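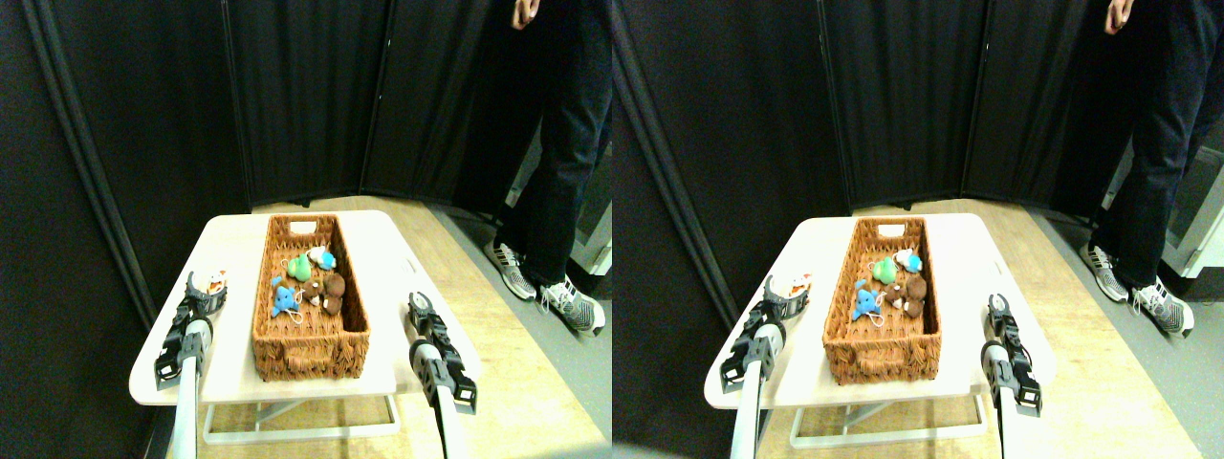 Keeping the Warm Air In: A Study of Old Sash Windows in Ralgate

Project report, Building Trades and Home Energy course
Mutua Magesa

Introduction

When I began this project I thought I already knew the answer. My aunt had her whole house done with new vinyl windows, and she has told everyone in the family (more than once, and always with the curtains pulled back so we can admire them) that it was the best money she ever spent. So when our instructor asked us to pick a question connected with doors, windows or exterior trim, I wrote down "Why people should replace old windows" and felt pretty pleased with myself. I was gently told that this was a conclusion and I should go and find a question to go with it.

The question I settled on was this one: in an older house with wooden sash windows that are still mostly sound, how much of the draft can be cured by repair, and at what point does it make more sense to take the whole window out? I am very glad I was sent back to think again, as I have enjoyed this work more than anything else I have done on the course.

Background

Ralgate has a lot of houses with double-hung wooden windows, the kind where two sashes slide up and down past each other and are balanced by weights on cords hidden inside the frame. Many of them have been painted so many times that the top sash has not moved in years. People often think a draft comes through the glass. Single glass does lose a good deal of heat, and a person sitting next to it on a winter evening will feel cold air rolling down off the pane, but the moving air usually comes from somewhere else. It comes in at the meeting rail, where the two sashes are supposed to close tightly against each other, along the sides where the sash runs in its channel, underneath the bottom rail, and very often from behind the trim, where the pocket for the weights was never insulated at all.

I had not known about the weight pockets before. The first time I held my hand to the little pulley hole at the top of a window in December and felt the outside coming in, I made everybody in the house come and try it.

The house

I worked on one house on the older side of town, a two-story frame house belonging to a family friend who was kind enough to let me spend a great many afternoons there, and who kept me supplied with tea and ginger cookies the whole time. I picked four windows for the study. Two were downstairs on the north side, one was on the upstairs landing, and the last was in the back bedroom, facing west and taking most of the weather.

All four had their original sashes. The two on the north side were in good shape under the paint. The landing window had a cracked pane and a broken cord. The bedroom window was the sad one, with a soft bottom rail and a sill I could push the tip of a screwdriver into without really trying.

How I tested for drafts

I would have loved to use a blower door, which is a big fan that fits in an outside doorway and pulls air out of the house so that every leak shows itself. We do not have one at school and hiring one was beyond me. What I did was simpler. I waited for a breezy day, shut every door and window, turned off the furnace fan, and switched on the kitchen and bathroom exhaust fans to draw a little air in from outside. Then I took an incense stick slowly along each joint of each window and watched what the smoke did.

I gave every joint a grade of still, drifting or blowing. I know this is a rough method and that another person might have graded some joints differently. To make it fairer I did the whole round again on another day, without looking at my first sheet, and the two sheets agreed almost everywhere. The places where they differed were all between still and drifting, and I used the worse grade in each case.

I also kept a notebook for the condition of the wood, the putty, the paint and the cords. I recommend a notebook with a hard cover to anyone doing this kind of project. Mine began as a floppy one and spent an afternoon in a paint tray.

The repair work

I did the repairs with help from my instructor, who checked on me at each stage. Before any sanding we used a lead test swab on the old paint, and it came up positive on the lower layers. From then on we worked wet, with plastic sheeting down, proper respirators and a careful cleanup at the end of each session. This slowed everything down a good deal, and I had not allowed for it in my plan. If you are reading this and are about to start on your own windows, please do the test first.

The order of work for each window was the same. I cut the paint line with a sharp utility knife, took off the inside stop, and lifted out the lower sash. Then came the parting bead, the narrow strip that separates the two sashes, and after it the upper sash. The parting beads nearly always broke, and I stopped feeling bad about it after the second one – new ones cost very little. With the sashes out I scraped the channels, waxed them, fitted bronze weatherstrip down both sides and along the bottom, and put new cotton cord on the weights. The meeting rail got its own strip. For the pulleys I used small covers that let the cord pass through.

On the landing window I replaced the cracked pane as well, bedding it in glazing putty. My first try at a putty line looked like the edge of a pie. It is not very hard once your hands understand the angle of the knife, but mine took a whole morning to understand it.

I spent 55 hours on the repairs altogether. That includes the cleanup, the glass, and a good deal of standing back and wondering what to do next. Somebody who does this for a living would be far quicker.

What I found

The two north windows did very well. Before the work nearly every joint on them was blowing or drifting. Afterward all of them were still, except for one side channel where the frame is a little out of square and the strip cannot quite reach. Both sashes now go up and down with one hand, and the owner opened and shut them several times while I was packing up my tools, which made me very happy.

The landing window also came out well, though I was left with some drifting at the upper corners. I think air is getting behind the trim there. I would like to take the trim off and seal between the frame and the wall, but the wallpaper runs up tight against it and I was asked to leave it alone.

The bedroom window was a different story. I cut out the soft part of the bottom rail and found that the damage went much further than I had guessed, up into the side of the sash and down through the sill to the framing. At this point my instructor and I sat down with the owner and agreed that it should be replaced. I am counting it as a useful result. Water had been getting in for a long time through a failed joint under the storm window, and weatherstripping would have done nothing about it.

Cost

Materials for the three repaired windows, with the glass, cord, wax, putty, bronze strip and primer, came to 111 dollars. I was able to borrow most of the tools, and I have not put a price on my own time. That is a big thing to leave out. If the owner had paid a tradesperson for all that labor, the bill would have looked very different, and for some families a new window fitted in a morning will be the sensible choice – especially where lead paint means extra care at every step.

For the bedroom window the owner asked for written quotes, and was still comparing them when I finished this report. I encouraged her to ask each company how they would flash the sill, meaning how they would keep rain from running in behind it, as this was what had let the old one down.

What I would do differently

I would start earlier in the year. Putty and paint do not care for cold weather, and neither do homeowners with a window missing and a sheet of plywood in its place. I would check the wood in every window properly before choosing which ones to study. I would also like to measure the room temperatures over a few weeks before and after, so that I could say something about heating as well as drafts. My results only tell you where the air was moving. They do not tell you how much fuel was saved, and I have tried to be careful not to claim that they do.

Storm windows deserve a project of their own. A good, tight storm over a repaired sash might do a great deal for the cold glass problem that my weatherstripping left alone, and I would be delighted if someone in next year's class took it on. My notebook and grading sheets are with the course materials and anyone is welcome to borrow them. The sheet for the landing window has a tea ring across the second column, but all the grades can still be read.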